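Adix étend sa collecte de gros électroménager

Le réseau de réemploi Adix reprendra dès avril les fours et micro-ondes encastrables dans l'ensemble des communes qu'il dessert. Jusqu'ici, seuls les réfrigérateurs et les lave-linge étaient enlevés à domicile.

L'an dernier, l'atelier de Wivora a remis en état 664 appareils, contre 600 l'année précédente. Les modèles encastrables restaient à l'écart, faute de personnel formé à leur dépose. Grímur Laxdal, responsable de l'atelier, indique que les pannes les plus courantes concernent les joints de porte, les charnières et les thermostats. « Beaucoup de fours partent à la benne pour une pièce à 45 euros », regrette-t-il.

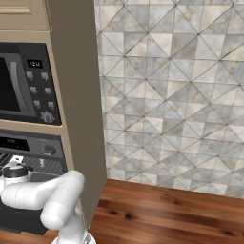 Comment prendre rendez-vous

L'enlèvement est gratuit et se réserve auprès de l'accueil d'Adix, par téléphone ou sur place. Chaque foyer peut remettre jusqu'à 5 appareils par passage. Ils doivent être débranchés et vidés, les grilles et les plaques rangées à part. La dépose du meuble peut être demandée au moment de la réservation.

Les appareils réparés seront vendus au magasin Polus, avec une garantie de six mois. Les autres seront démontés pour leurs pièces.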